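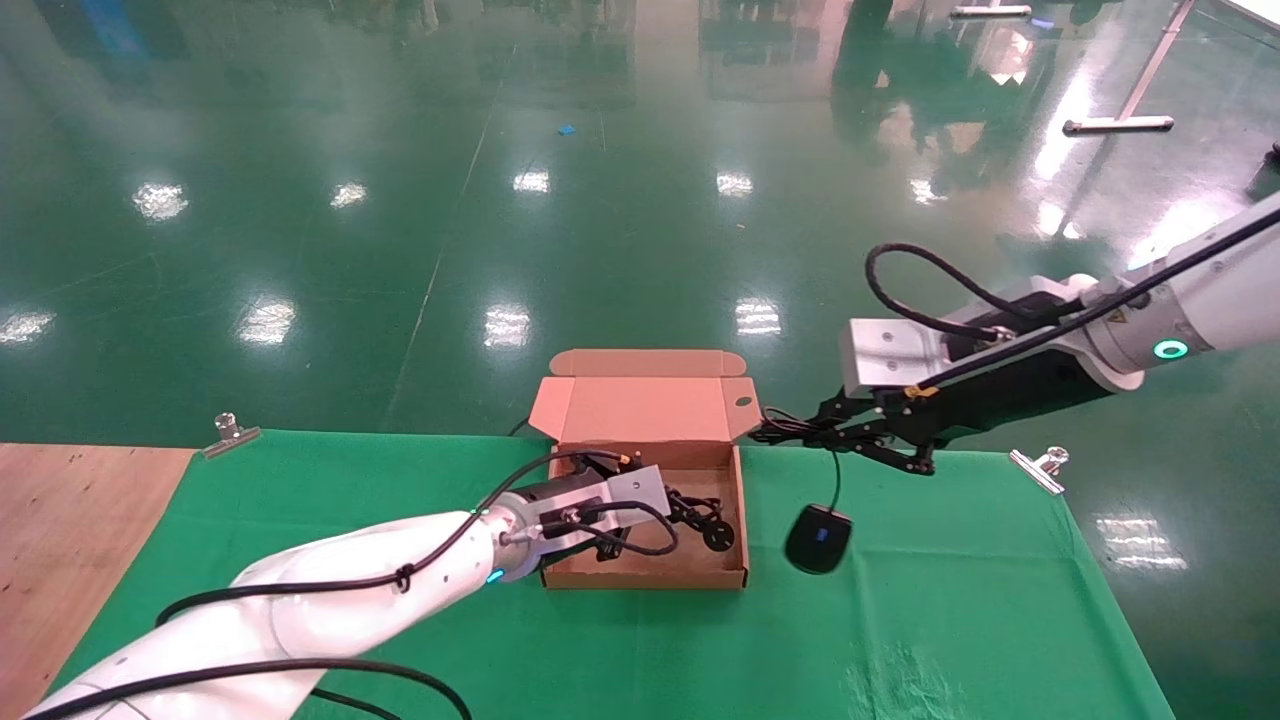 Hastau drops plastic inserts from its small-parts mailers

September 14, 2020

Hastau, the mail-order supplier of computer accessories, will stop using molded plastic inserts in its small-parts mailers and move the whole line to plain cardboard. The change covers mice, adapters, short cables and card readers. Larger goods such as keyboards and power supplies stay in their present packaging until the next review in February.

The new mailer is cut from a single sheet. The base folds into a shallow tray, and the lid is part of the same blank, hinged along the back wall and closed with a front tuck. No tape or glue is needed to put it together. A packer folds the side walls, sets the item on the floor of the tray, coils the cord beside it and closes the lid. The board comes from Nieminen, which also cuts the blanks and ships them flat.

Cost was the main reason for the move, according to Ville Kallio, who is in charge of packaging at Hastau. The plastic inserts had to be ordered in a separate size for each product, and stock was often left over when a product was dropped from the catalog.

"We were storing trays for mice we had not sold in two years," Kallio said. "A flat blank takes up very little shelf, and it fits the next mouse as well as the last one."

The company tested 575 packed mailers before signing off on the design. Each one was dropped on a corner, an edge and a flat side, then opened and checked for damage to the item and to the walls. Twenty-six failed. Most of the failures were in the front tuck, which opened on impact when the cord had been coiled too tightly and pushed against the lid. The tuck has since been made longer. A second round on the longer tuck is still under way, and Hastau has not given a date for the results.

Corded mice gave the most trouble. The cord is stiff when new and tends to spring back, so that the mouse rides up against the lid before it can be closed. Packers are now told to put the mouse in first, with the cord end toward the back wall, and to lay the cord in a wide loop along the side. The old habit of wrapping the cord around the mouse has been dropped, as it left a kink near the plug.

Work surfaces were looked at as well. Bare wood let the flat blanks slide during folding, and packers were holding the sheet down with one hand. A green covering gave enough grip to leave both hands free. A cloth must be clamped at the back edge, or it creeps forward over a shift and bunches under the box. A mat is easier to wipe down but can be used for one box at a time only. Hastau has left the choice to each site.

Tall upright cartons raise a different set of problems and are being handled as a separate job.

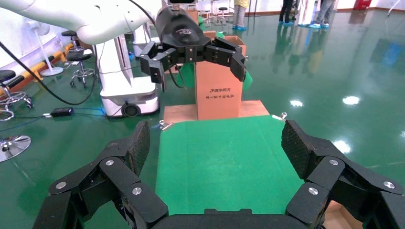
They tip more easily than a shallow mailer, and they have to be loaded from the top, with the flaps folded back out of the way. Anything light has to be lowered in, and the packer often can't see where it has landed. Fluditz, a packing consultant hired for this part of the work, has advised a wider base and a folded cardboard pad on the floor of the carton. Used cartons may be filled again for transfers between sites, provided the corners are sound and any old address label has been removed.

Arwel Prydderch of Fluditz said the pad should be tried before the base is changed. "A new base means a new cutting die. The pad can be made from offcuts, and it takes care of most of the movement," Prydderch said.

The mailers go into use first at the Hivska site, which handles returns and small orders. Other sites will switch as their stock of inserts runs out, which Hastau expects to take over 90 days. Customers who receive an order in the old packaging during that time can send items back in it as usual. Return forms will be printed on the inside of the lid at a later stage, once the wording has been agreed with the carriers.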